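Ticket: MFA prompts failing after gateway update
Opened by: Nandi Adams, Layug site
Assigned to: Veronika Fekete, Mudau security desk
Product: Utari remote access gateway
Priority: High
Status: Closed

Reported problem

Staff who log in from outside the office get the password page as usual, enter the password, and then wait for the approval prompt on their phone. The prompt does not arrive. After a while the page goes back to the login screen with the message "Session could not be verified." People in the building are not affected. This started the morning after the October update to the gateway.

We have 200 accounts with remote access. So far 38 people have called in. I have not turned off the second factor for anyone and would like to keep it that way.

Reply from Mudau, 9:40 a.m.

Please send the gateway log from the time of one failed login, the version number from the admin page, and the name of the sign-in policy those users are in. Also check whether the gateway clock matches your time server. Do not restart the gateway yet, as that clears the session log.

Reply from Layug, 10:15 a.m.

Log attached. The clock matches. Affected users are all in the policy called Remote-Standard. Two people in Remote-Admin tried it just now and both got their prompts. I have also had one user remove her phone and enroll it again, with no change.

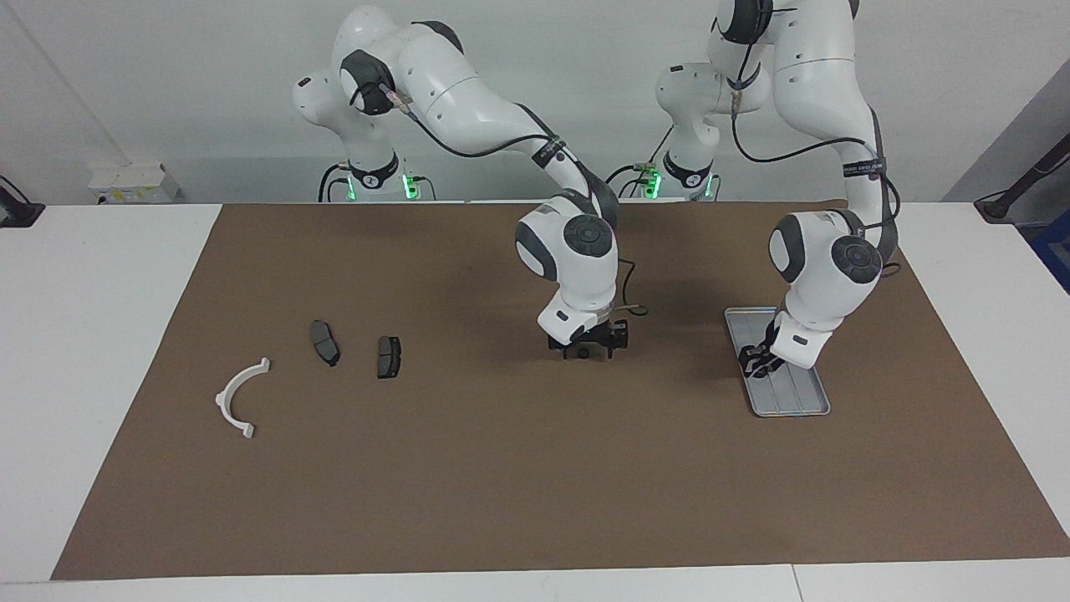
Findings

The log shows the gateway sending the approval request to the old address of the Jotex push service. The request times out after 70 seconds and the session is dropped. Remote-Admin was created later and already had the new address, which explains why those two logins worked.

The update added a stricter certificate check. Before it, the old address passed the request along to the new one and the gateway accepted that. Now it refuses, because the name on the certificate does not match the address it called.

There is no sign of outside interference. I went through the failed logins in the file you sent and they all follow the same pattern: correct password, push request sent, timeout.

Fix

1. Export the current policy settings and save a copy off the gateway.
2. Open Remote-Standard and go to the second factor page.
3. Replace the push service address with the one used in Remote-Admin. Copy and paste it.
4. Leave the certificate check on.
5. Save, then apply the policy. Open sessions stay connected.
6. Test with 3 accounts before telling everyone else.

Reply from Layug, 11:50 a.m.

Done. The first test account worked. The second and third did not, with the same message as before.

Reply from Mudau, 12:05 p.m.

Those two accounts are probably locked from repeated tries this morning. The login page shows the same text for a locked account. Look under Users, Locked, and release them there.

Reply from Layug, 12:20 p.m.

Both were locked. Released them and both got the prompt. I have released the others on the list after checking each name with the person by phone. Remote logins are working. Please close.

Closing note

Cause: outdated push service address in one policy, exposed by the certificate check in the update. A request has gone to the Utari product team for a separate message when an account is locked. Layug will remove the old address from its setup template.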